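February 23, 2020

I gave up my car in August and have been taking the bus to work in Prullport since then. A few people asked how it was going, so I'm writing it down.

The route is the Gridine line, which starts near my apartment and goes past the old Claeys mill before it turns toward downtown. The ride takes 30 minutes when traffic is light. Driving took 20, but I then had to find parking and walk back, so the difference on most mornings is small.

The car had cost me $2,627 over its last year, not counting gas. Most of that was insurance and one bad repair to the transmission. I had been putting money into it every few months and telling myself it was the last time. 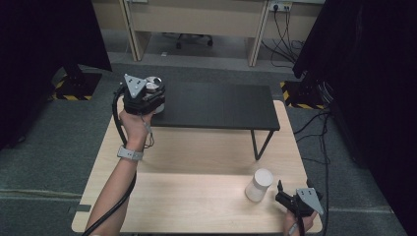
The bus pass comes out of my paycheck before I see it. I still rent a car for trips to my sister's place, and I've spent nearly $400 on that so far. She lives in Serard, where the bus goes twice a day and doesn't run at all on holidays. I tried it once with a suitcase and a box of jars for her and won't do it again.

Groceries were the part I worried about. I used to do one big trip and fill the trunk. Now I stop at the store by the transfer point two or three times a week and buy what fits in a backpack. I throw out less lettuce. I also stopped buying the large bag of cat litter and get the small one, which costs more per pound.
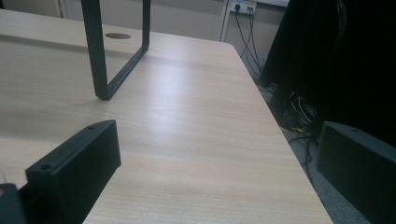

Winter was fine apart from one week in January when the heater on the morning bus was broken and we all sat there in hats. My coworker Sewwandi Sarkar gets on four stops after me and we usually talk until the bridge, then she reads. I've read six library books on the ride myself, mostly mysteries. I get carsick if I sit over the back wheels, so I try for a seat near the front.

The evening schedule is the weak spot. If I miss the 6:10, the next one is at 6:55, and there isn't a bench at the stop. I wrote to the transit office in December and got a form letter back. I'm going to write again before the spring schedule is set.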